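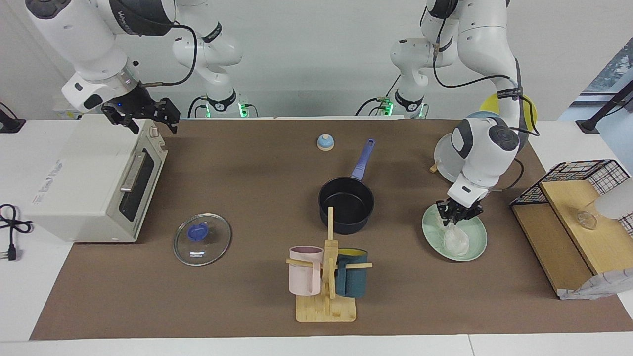

탈토브홀름 공유부엌, 12월 한 달 동안 '살림 나눔 선반' 연다

최종 업데이트: 오후 4시 28분

찬장 깊숙한 곳에 넣어 두고 몇 해째 꺼내지 않은 냄비나 접시가 집집마다 하나쯤은 있게 마련이다. 버리자니 아깝고 쓰자니 손이 안 가는 그런 물건들이 새 부엌을 만날 수 있도록, 주거단지 탈토브홀름의 공유부엌이 12월 한 달 동안 '살림 나눔 선반'을 운영한다. 404호 공유부엌 안쪽 벽면을 따라 선반이 놓이고, 단지 주민이면 누구나 물건을 가져다 놓거나 골라 갈 수 있다.

올해 선반을 맡아 꾸리는 사람은 단지에서 오래 살아온 티네커 페이터르스(Tineke Peeters) 씨다. 지난겨울에는 현관 옆 작은 탁자 하나로 시작했는데, 며칠 지나지 않아 물건이 바닥까지 내려오는 바람에 올해는 아예 부엌 안으로 자리를 옮겼다고 한다. "처음에는 컵 몇 개 오가다 말겠지 했어요. 그런데 이사 나가는 분들이 들르고, 막 독립한 젊은 분들도 들르고, 그러다 보니 서로 인사도 하게 되고 차도 한 잔씩 마시게 되더라고요. 저는 그게 참 좋았어요." 페이터르스 씨는 이렇게 말하며 웃었다.

부엌 탁자에 나온 살림살이를 보면 종류가 꽤 다양하다. 앞면에 유리문과 은색 손잡이가 달린 미색 토스터 오븐이 있고, 그 앞에는 파란 꼭지가 달린 둥근 유리 냄비 뚜껑이 놓여 있다. 검은 편수 냄비와 연한 민트색 접시도 있고, 하늘색 종 모양의 작은 호출벨까지 한자리를 차지했다. 호출벨이 부엌살림이냐고 묻는다면 대답하기가 조금 곤란하지만, 페이터르스 씨의 말로는 밥 다 됐다고 식구들 부르는 데 그만한 것이 없단다.

물건을 내놓는 방법은 어렵지 않다. 깨끗이 씻어 물기를 닦은 다음 선반에 올려 두고, 옆에 걸린 공책에 이름과 물건을 적으면 된다. 전기 제품은 선반에 바로 올리지 말고 부엌 안쪽 탁자에 따로 놓아야 한다. 단지에서 소형 가전 수리 모임 '홀리미스'를 이끄는 와휴디 초아(Wahyudi Tjoa) 씨가 전선과 플러그를 하나하나 살펴본 뒤 확인표를 붙여 준다. 초아 씨는 "전선 피복이 벗겨진 것만 아니면 웬만해서는 돌려보내지 않는다"면서도, 설명서가 남아 있으면 꼭 함께 가져와 달라고 당부했다.

짝을 잃은 뚜껑도 환영한다. 뚜껑만 모아 두는 칸이 따로 마련되니, 집에서 쓰는 냄비의 지름을 미리 재어 오면 훨씬 수월하게 고를 수 있다. 프라이팬은 바닥 코팅이 심하게 긁힌 것은 받지 않으며, 이가 나간 그릇과 금이 간 유리 제품도 사양한다. 칼과 채칼은 두꺼운 종이로 감싸 담당자에게 직접 건네야 한다. 뜯지 않은 식료품은 이번 나눔에서 다루지 않는다.

얼마 전 단지로 이사 온 믈루르 응아우(Melur Ngau) 씨는 선반이 열린다는 소식을 누구보다 반겼다. 새집 부엌에 있는 것이라고는 주전자와 숟가락 몇 개뿐이라 한동안 저녁마다 이웃집 냄비를 빌려 썼다는 것이다. 응아우 씨는 "이번에 작은 냄비를 하나 얻으면 제일 먼저 빌려주신 분께 죽을 끓여 드리고 싶다"고 했고, 이사하면서 똑같은 것이 두 개가 된 찻주전자는 자신도 선반에 내놓을 생각이라고 덧붙였다.

공유부엌은 나눔 기간에 매일 오후 2시부터 저녁 8시까지 문을 연다. 한 사람이 하루에 가져갈 수 있는 물건은 4점까지이고, 접시나 컵 한 벌은 1점으로 친다. 무거운 물건을 옮기기 어려운 주민은 공책 맨 뒷장에 동과 호수를 남겨 두면 테이스 데불프(Thijs Dewulf) 씨가 손수레를 끌고 찾아간다. 주차장 쪽 출입문은 공사 때문에 닫혀 있으니 안마당 쪽 문을 이용해야 한다.

선반은 12월 28일 저녁에 정리한다. 그때까지 주인을 만나지 못한 물건은 이웃 단지 주메시츠의 공유부엌으로 보내며, 내놓은 물건을 도로 가져가고 싶은 사람은 그날 문 닫기 전까지 들르면 된다.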